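In Praise of Pale Wood, and Some Complaints

When I moved to this country I had one suitcase and a very firm opinion about furniture. In my parents' house everything was dark and heavy. The wardrobe in the bedroom needed four men to lift it, and my grandmother liked to say that it would bury all of us. I believed that good wood must be dark wood, and that pale wood was for people who had not yet finished choosing.

I have changed my mind slowly, and I would like to explain how, because I think many people buy their furniture with the eyes of their parents.

The first thing I bought for myself was a small box. I found it at the Saturday end of a shop called Vonwood, where they put the things with scratches. It was pine, it had no lid that I could find and no label, and it cost 18 pounds. I carried it home on the bus on my knees. For the first month it was a bedside table, then a step for reaching the high cupboard, then a seat for a guest who came when the other chairs were taken. I have owned expensive things which did much less for me.

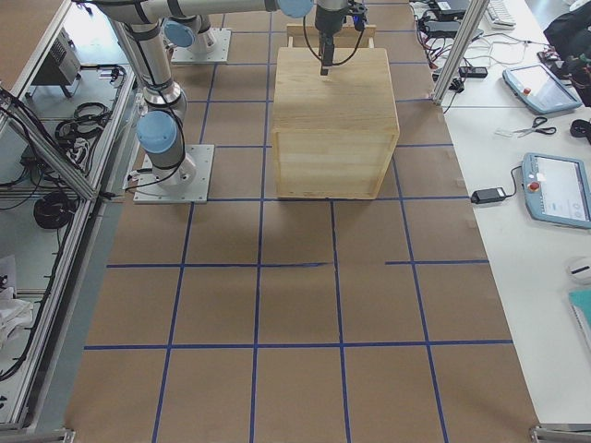
A plain box is a very honest piece of furniture, and I am sorry that so few shops take it seriously. They want to sell us a side table, a footstool, a plant stand and a storage unit, all with different names and different prices. A simple pine crate, with its flat bare top and the grain left to be seen, could be any of these by the afternoon. It has only a framed panel at the front and the line of a plank, and I don't feel it needs more decoration than this. When you put a cup on it, you notice the cup.

My neighbour Trevor Whitlock does not agree with me. He repaired furniture for many years and he thinks pine is too soft to be trusted. "You can write your name in it with a spoon," he told me, and then he did so, on the underside of my box, where the T and the W are still quite clear. He is right about the softness. But I have come to like the marks. A dark polished table makes every scratch into an accident, while pine takes the scratch and after some months it belongs there.

Oak is another matter, and here Trevor and I are closer. A light oak cabinet has the calm colour of pine but does not give in so easily. The one I have now came from a small maker, Kurup, and I saved for it through one whole winter. I chose it after visiting the shop three times, and on the third visit the lady only nodded at me and went on with her papers.

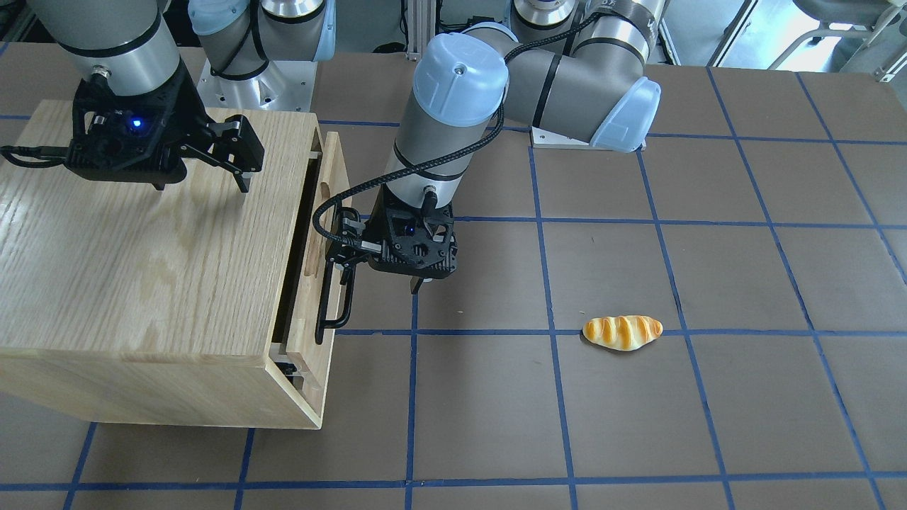
My real complaint in this essay is about handles. For some years the fashion has been to have no handle at all, so that you push the drawer and it jumps out at you, or you feel with your fingers for a secret groove. I find this tiring. A drawer should tell you where to hold it, and nothing tells you so clearly as a black handle on light oak. You see it from the other side of the room, when you come in with bags and the light is poor. My aunt, who has trouble with her hands, stayed with us in May, and she opened every drawer in the house except the two in the bathroom, which have no handles and are from Claltine. She was too polite to ask. She dried her hair with a tea towel.

People will say that black on pale wood is too strong, that a brass knob or a wooden one would be softer. Perhaps it would. But a kitchen or a hall is a place for use, and I would like the parts I must use to stand apart from the parts I only look at.

And there is much to look at, if the wood is left alone. I have seen visitors pass by a painting and stop in front of a door panel, putting their head on one side. I do it myself while the kettle boils.

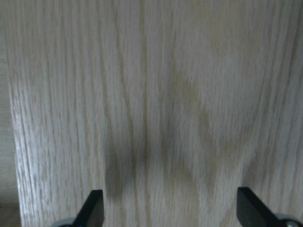
It is for this reason that I am against thick varnish, and even more against the printed foil that Jilent puts on its cheaper shelves. From a distance the foil is quite good. Then you see the same knot again at the same height on the next shelf, and again on the one after, and you cannot stop seeing it. I lived with such shelves for 2 years and I knew that knot better than some of my colleagues.

I don't want to be unjust. Foil is cheap and it wipes clean, and a young family has other things to spend money on. I would only ask the shops to say clearly what it is. The word "oak" on a label should mean that there was once a tree – at present it may mean only a colour, like "cream" or "sand".

Trevor says that I have become strict in my old age. He still prefers walnut, and last week he offered me a walnut stool at a good price. I sat on it and it was comfortable. I am thinking about it.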